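Workshop notebook, 08/01/2024
Soft goods bench

Back-to-school stuff is what's on the bench this week, which means backpacks, and backpacks mean what goes in them. I've been asked to write up the packing notes for the Brinbridge kits so that whoever takes over from me in the fall isn't starting from my sticky notes (sorry, Tuva, I know you've been living off the sticky notes). So this is me trying to get it all in one place, in whatever order it comes out.

The kit, as it stands now: one kid's backpack, one plush toy, a folded T-shirt, a pencil case, a lunch box, a rain shell rolled up small. The list came over from Brinbridge in June and it has changed twice already. The water bottle got dropped, then came back, then got dropped again. I'm leaving a space for it anyway. Side pocket if it does come back, and I'm not repacking anything for it.

Plush first or plush last? We argued over this one for longer than I'd like to admit. Sølve wants the toy at the bottom as padding under the lunch box. It does work as padding, I'll give him that, but then the kid opens the bag and sees a lunch box, and where's the fun in that? I want it last, right under the zipper, with the face up. The trouble with last is that a round toy on top of a full bag fights you all the way around the zipper, and short fur loves to get caught in teeth. I pulled a good tuft out of one of the Jostari bears this morning and had to comb it over with a toothbrush so the bald spot wouldn't show. (It shows a little.)

Compromise for now: everything stiff goes against the back panel, everything floppy toward the front, and the plush goes in the hollow that leaves at the top. Press it down with a flat hand, keep the hand there, pull the zipper with the other one. If it needs more than one push, take the rain shell out and roll it tighter. It's always the rain shell.

Spent the rest of the morning on the teal and orange bag with the tan plush. I like this pair a lot -- the bag is loud and the toy is about as quiet as a toy can be, and they look good next to each other.
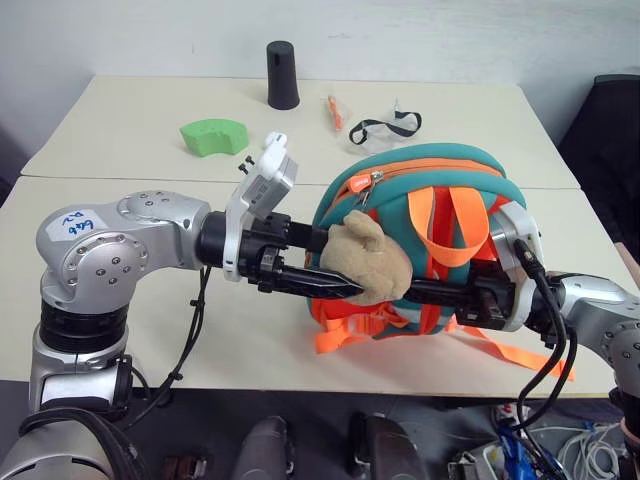
Teal/orange backpack and the tan plush, on the two cream tables.

A few things about the bags themselves, while I've got them fresh.

The padded ones hold their shape when they're empty, and that makes them so much nicer to load! The thin ones from Forsberg fold in on themselves the second you let go, and you end up holding the mouth open with your elbow like you're feeding a calf. If you get a thin one, put the lunch box in first and let that be the skeleton. With the padded ones it doesn't matter much what goes first.

Weight: an empty bag has to come in under our own limit, and I've been weighing plush toys separately for the shipping sheet. The small Jostari bear is 110 grams. The big rabbit is 200, and it's a pain in every other way too, with ears that won't stay folded and a tail that somebody glued on crooked. I'd vote to leave the rabbit out of the kits altogether. Put it on the shelf in the front office and let people pet it.

Ears in general. Any toy with ears: fold them forward over the face, never back. Folded back they pop up again just as the zipper comes by. I tried tucking them under a strip of tissue and that was fine until the tissue tore, and then there were little white bits all over the inside of a dark lining. Took me a lint roller and most of my patience. No more tissue.

Zipper pulls. The Zalter pulls are the long cord kind and they're great for small hands, but tuck them in before the bag goes in the carton or they tangle with the next one. I had a chain of them come out of a box yesterday like a string of sausages. Tuva laughed for a good while and then, to be fair, untangled all of it.

Tables. The two cream ones are still pushed together and I'd like them to stay that way. One alone is too shallow once you have a bag and its contents laid out. Only thing is the seam. Pencils roll into it and so do the little paper tags, so lay tags down on the front table and keep them there. Sølve suggested taping the seam over. I said tape leaves gunk and gunk gets on fur. We'll see who wins.

Also the wall back there could use a wipe. Smudges all along it. I'm putting it in writing so that I might do it.

Cartons: 12 bags to a carton, standing up, straps all facing the same way. Brinbridge wants 30 cartons for the first round. I did the first few lying flat and the plush toys came out looking like they'd been sat on, poor things. They fluff up again if you roll them between your hands, but I'm not doing that to every one of them. Standing up, then, and don't let anybody stack something heavy on the flaps.

Still to sort out:
- water bottle, yes or no (ask Brinbridge again, nicely)
- replacement for the bald bear
- more marker pens, the blue one is fading
- does the T-shirt go in a bag of its own? The lint says yes, the budget sheet says no
- rabbit

Tuva is going to try my order on the thin Forsberg bags tomorrow and write down where it goes wrong. Leave the next page free for her.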